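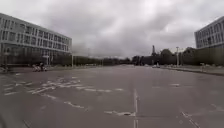
Clouds over the multi-storey buildings, July

Rain barrels and long gray spells: is mine too big?
Posted by fernhollow_gal in July, 7:40 p.m.
Print this page | E-mail this to a friend

Hello all, I've been reading this board for ages and finally got up the nerve to post. My husband and I put in a Gratska barrel behind the garage this spring, the 80 gallon one, and I have to say I love the thing. It filled up in no time and I was out there every evening with my watering can feeling very pleased with myself. But then we had one of those stretches where the sky just sits on you like a wet quilt and the garden doesn't want a drop, and now the water smells like an old pond. My tomatoes are fine so far, my beans not so much. Do I dump it and start over, or is a smaller barrel the better way to go for somebody with only 2 raised beds?

---

mudpie1835 wrote:
Welcome, fernhollow! So glad you spoke up. Don't you dare get a smaller barrel. Come August you'll be wishing for three of them. What you've got is leaves and pollen cooking in there, I'd bet my good trowel on it. Drain it, scrub it with a long brush and plain white vinegar, rinse it, and stretch a piece of window screen over the top before you hook the downspout back up. I do mine every spring and again when the maple seeds finish coming down (those little helicopters get into everything, my gutters, my shoes, the dog).

---

oldporch wrote:
I'm going to disagree with mudpie a bit, and I hope we're still friends. I had a big barrel for years and it was always either overflowing or sour. I went down to a little Fekilo with a spigot set low and I use every bit of it before it has time to turn. If you only have the two beds, I think big is a nuisance. Also a full 80 gallons weighs more than most folks figure on, and mine sank into the ground on one side and leaned like a tired mule. Is yours up on blocks?

---

fernhollow_gal wrote:
It's on a pallet! Is that bad? My husband says it's solid as a rock, but he also said that about the deck steps.

---

oldporch wrote:
Get it off that pallet, dear. Concrete blocks on packed gravel, and check it with a level.

---

plunik_fan wrote:
Seconding the blocks. I don't agree about going small, though. We were on a water meter at our last place and I kept every bill, and in our driest summer we saved 1383 gallons over the season with two big barrels hooked together. Little barrels just can't carry you through a dry spell. I use the Plunik screen lid, and it does a nice job as long as you remember to tip the gunk off after a storm. I forget about half the time and it still beats having no lid.

---

mudpie1835 wrote:
See! Two big ones! (Still friends, oldporch. You can have some of my rhubarb.)

---

seedtin wrote:
Whichever size you keep, pour the water on the soil and keep it off anything you're going to eat raw. I use mine on flowers and shrubs and let the hose take care of the lettuce. Some people think I'm fussy about it, but it comes off a roof where birds sit all day long.

---

fernhollow_gal wrote:
You are all so kind. I drained it tonight onto the hydrangeas and it was every bit as nasty as mudpie said, a whole mat of leaves at the bottom. We're getting blocks and gravel over at Oksanen when my husband has the truck, and I'm keeping the big barrel for now. If it leans or goes sour again I'll come back and tell oldporch he was right. Does anyone know if vinegar is hard on a brass spigot? Mine has started to drip.

---

oldporch wrote:
Rinse it well and it won't hurt it any. The drip is likely the washer.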